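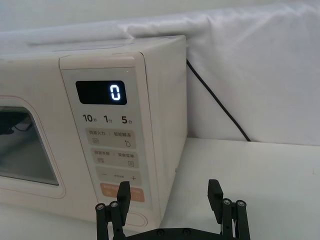 The Wall at Tarndale

The city of Vornent gave the painter 9 days and 200 liters of the new paint, the kind that was supposed to clean the air. The wall faced Jaramillo Street, where the trucks went by. She painted herons, because the river under the road used to have them. 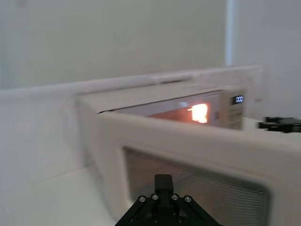

PART TWO: JUNE

By June the birds were gray to the knee. A man from the Gisa company came with a meter and held it up to a wing. He wrote down a number and said it was good — better than the bare brick, anyway.

She asked if she could wash them.

"The paint works either way," he said.

She went home, heated some soup and came back at 6 with a bucket. She started with the feet. A truck slowed down, and the driver watched her until the light changed. 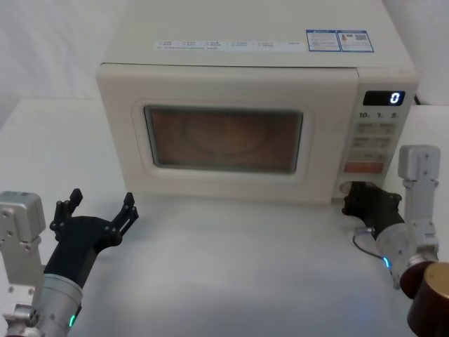
The microwave, door closed.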